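Forums > Grippers & End Effectors > Kits and Services > Zirel handheld kit, worth it?

We use cookies to keep you logged in and to remember which threads you've read. Accept / Manage settings

Zirel handheld kit, worth it?

pegboard_pete
1 Mar 2025

Okay so I've been going back and forth on this for weeks and I want opinions from people who own one. I'm looking at the Zirel handheld gripper kit, the one you hold yourself and record demos with, and then you train your arm on the recordings. I've got a small bench arm in the garage and teleoperating it with a game controller is making me lose my mind. It takes me forever to record one clean pick.

The kit is 3920 where I'm looking, plus shipping, so call it 4000 by the time it lands on my porch. That's a lot of money for me! The other option is the Minja service, where you mail them a list of tasks and they record the demos for you and send back the data. Cheaper to start, but you pay again every time you want something new.

What I want to do is boring tabletop stuff. Pick things up, put them in a tray, move the tray. Anybody?

dovetail_dan

I've had the Zirel since last spring and I like it a lot. Setup took me one evening, most of that was calibration, and the grip opening tracks nicely once you've done it. You just pick the thing up and go. Compared to a game controller it's night and day, you'll get more usable demos in an hour than you were getting in a weekend.

My one real complaint is the finger pads. Keep reading before you order, I'm putting a shot from my bench in the middle of this.

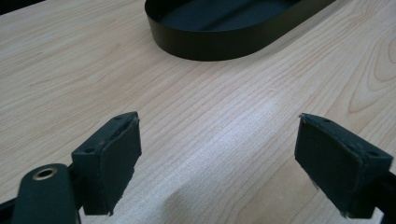 The pads are the part of this kit you'll be buying again, so put that in your budget from day one. Zirel glues them on in a single layer and the corners are the first thing to go. Look at the bottom corner on the left finger, that's the peeling I mean, and the right one has a little light sliver showing at the upper corner too. It still grips fine for me on most things, but with thin stuff I get slips, and I blame those corners. A pack of replacements is 30 and there's no way to buy just one side (annoying!). Otherwise the hardware is solid, the fingers themselves haven't loosened up on me at all.

lumenfrog

Gonna disagree with Dan a bit. I sent mine back inside the return window. The pads bugged me too, but my bigger problem was the weight out front. After half an hour my wrist was done, and my demos got sloppy right when I was getting into a rhythm. If you're planning long sessions, try holding a full water bottle out in front of you for a while and see how you feel about it.

Also the software was rough when I had it. Sessions would save with no name and I had to go digging to figure out which was which. Maybe it's better now?

dovetail_dan

Software is way better now, they pushed an update over the winter and you can name a session before you start. Fair point on the weight, but I rest my elbow on the bench between takes and it doesn't bother me. Could be we've just got different arms lol.

quietservo

I went the other way and used Minja for a project, so here's that side of it. The data was clean and well labeled and I had it back quick. But they recorded on their table, with their lights, and my arm did noticeably worse on my table than the preview clips made me hope for. I ended up wanting extra demos in my own space and had no tool to record them with. So I paid for the service and then still went shopping for a kit.

If your tasks are all going to happen in one garage on one bench, record them there. That's my whole advice.

pegboard_pete

Ooh okay, that's super helpful, I hadn't thought about the lighting. My garage has one window and a shop light, so it changes all day long.

Dan, do you do anything about reflections? It looks like your table has a bright patch across the middle of it. I've got a varnished top and I'm worried about exactly that.

dovetail_dan

Nah, I leave it alone. I figure if the policy only works on a perfectly lit table then it's not much use to me. I do move the tray around between takes though, near, far, left, right, because my first batch had it parked in one spot and the arm learned to go to that spot no matter what. Drove me nuts. It'd reach out so confidently and drop the thing on bare wood.

lumenfrog

See, I'd throw a matte mat down. Black tray on a pale table is easy mode anyway, try it with a clear container and come back and tell me glare doesn't matter.

dovetail_dan

I mean, I own a black tray, so that's what I train with :) If Pete's going to be picking clear plastic then sure, get a mat.

quietservo

Has anyone tried the Tetomitz pads on the Zirel fingers? They're sold for a different gripper, but the screw spacing looks close in the drawings. I'd rather have something that screws on than mess with glue again.

lumenfrog

I looked at those before I returned mine. Spacing is close but not the same, you'd be re-drilling the backing plate. Doable if you've got a drill press. I don't, so I didn't.

dovetail_dan

I've got a drill press and no patience. If somebody does it, post measurements please!

My cheap fix is a tiny bead of contact cement along the bottom edge of a new pad before I use it even once. Let it sit overnight. I've done 5 sessions on a set like that and the corners are holding so far, but I'd want a lot more hours on them before I swear by it.

pegboard_pete

Alright, I think you've talked me into the Zirel, with a spare pack of pads in the same order so I only pay shipping once. Lumenfrog, I did your water bottle thing while I was reading this and yeah, I get it now. I'll keep my sessions short.

One more question, does it come with a case or is it just in foam in the cardboard box?

lumenfrog

Cardboard and foam. Keep the box until you're sure!

dovetail_dan

Same here, foam and cardboard. Mine lives on a hook over the bench.

Log in or register to reply to this thread.

Contact us | Forum rules | Privacy | Back to top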